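Why does a folded T-shirt stay folded?

By the Staltthorpe Children's Page

Somewhere in your home there is probably a heap of clean clothes. It might be on a chair. It might be on the bed, in which case it will move to the chair at bedtime and back to the bed in the morning, which is a lot of travelling for a pair of socks. Grown-ups call this heap "the washing" and they would like you to put it away.

First, though, you have to fold it, and folding is stranger than it looks.

What is a T-shirt made of?

Have a really close look at one. If you've got a magnifying glass, even better. You'll see tiny loops, row after row of them, each one hooked through its neighbour. Most T-shirts are knitted, just like a jumper, only with much thinner yarn and a machine doing the work instead of your nan. Loops can stretch and shift about, so a T-shirt will go over your head without a fight. A tea towel is usually woven, with threads going over and under each other, and it won't stretch nearly as well. (Please don't test this by wearing a tea towel.)

So why doesn't it spring open?

Bend a plastic ruler and let go, and it flicks straight back. Fold a T-shirt and it just lies there looking tired. The threads are thin and floppy, so they don't push back very hard. They are also a bit fuzzy, and where two layers touch, the fuzz drags. That dragging is called friction. Then there's weight: every layer on top presses down on the ones below. Friction and weight together keep your shirt in a tidy rectangle until you want the one at the bottom of the pile. You always want the one at the bottom of the pile.

How to fold one

1. Find somewhere flat. A bed is good, if it has been made. (Colour of bedspread doesn't matter.)

2. Lay the shirt face down and smooth it out with your hands, starting in the middle.

3. Fold one side in towards the centre. Flip the sleeve back so it doesn't poke out.

4. Do the same with the other side. You should have something long and thin.

5. Bring the bottom up to the collar, and fold again if your drawer is small.

6. Admire it briefly. Pick up the next one.

Your first try may look like something the dog slept on. The Lolberg family's kitchen timer experiment, which we wrote about in February, gave each person 321 seconds to fold as many shirts as they could. The fastest folder also had the lumpiest pile, so make of that what you will.

Black clothes have a trick of their own. Dark cloth hides its creases and seams, so it's hard to tell a sleeve from a side. Look for the tag, or feel for the thick edge of the collar.

Black clothes and a bed with 福 all over it:
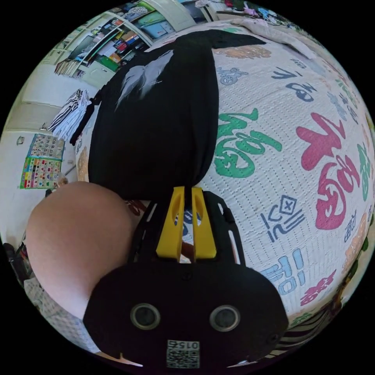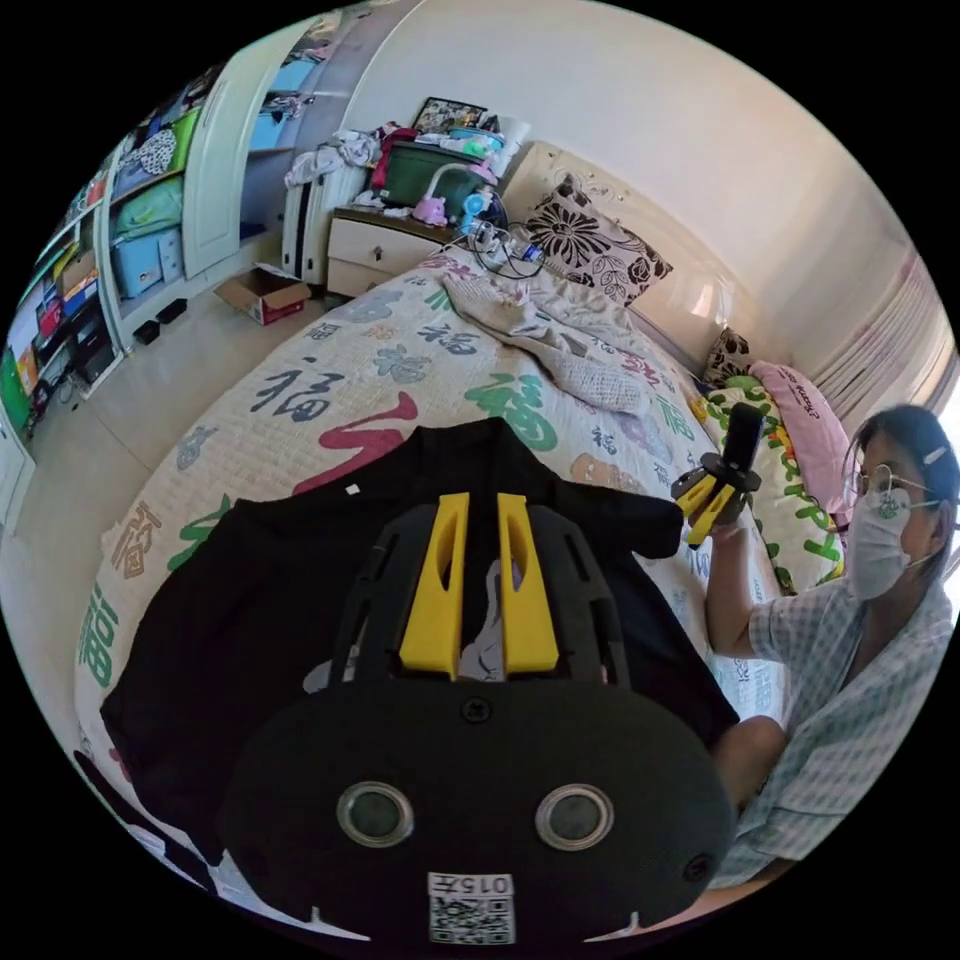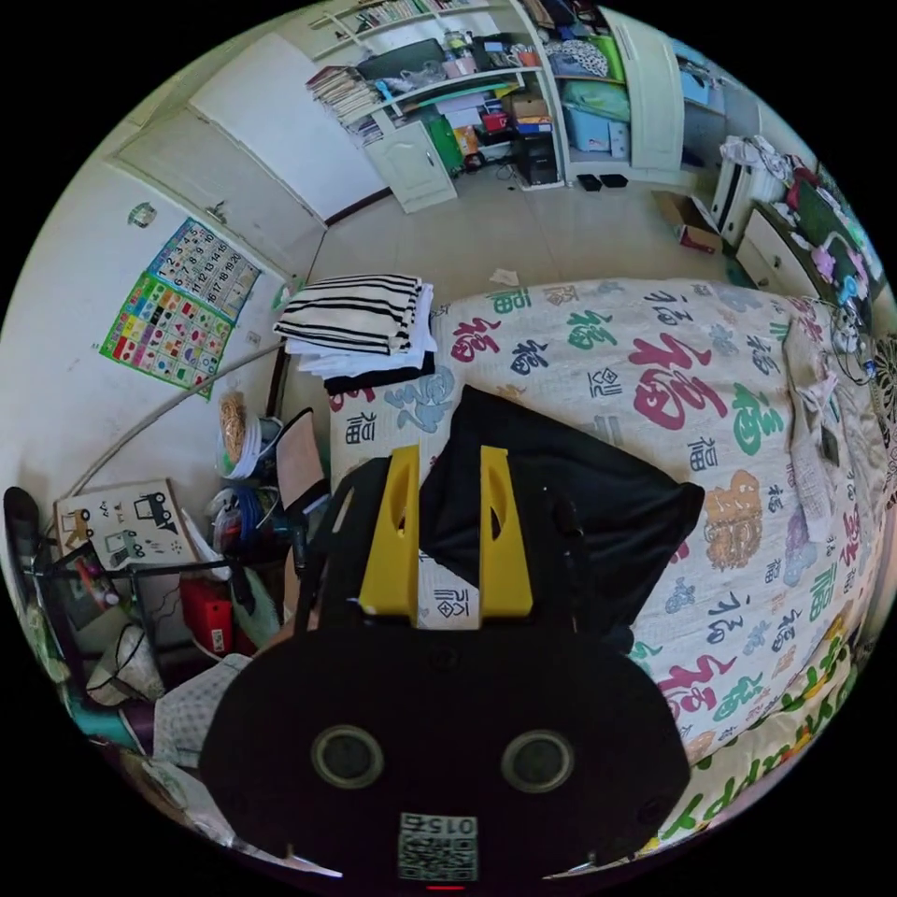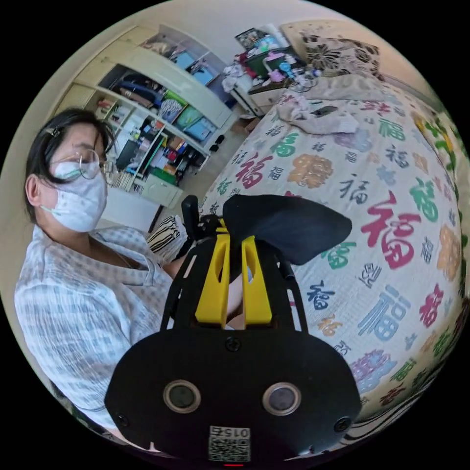 The character 福 is said "fú" in Mandarin, and it means good fortune or blessing. People often hang it on their doors at Lunar New Year.

Once you have a few things folded, stack them with the biggest on the bottom. Small things underneath make a pile that leans, and a leaning pile has only one plan for the afternoon. If yours keeps toppling, make two short piles.

Socks are a separate subject and we are not ready to talk about them.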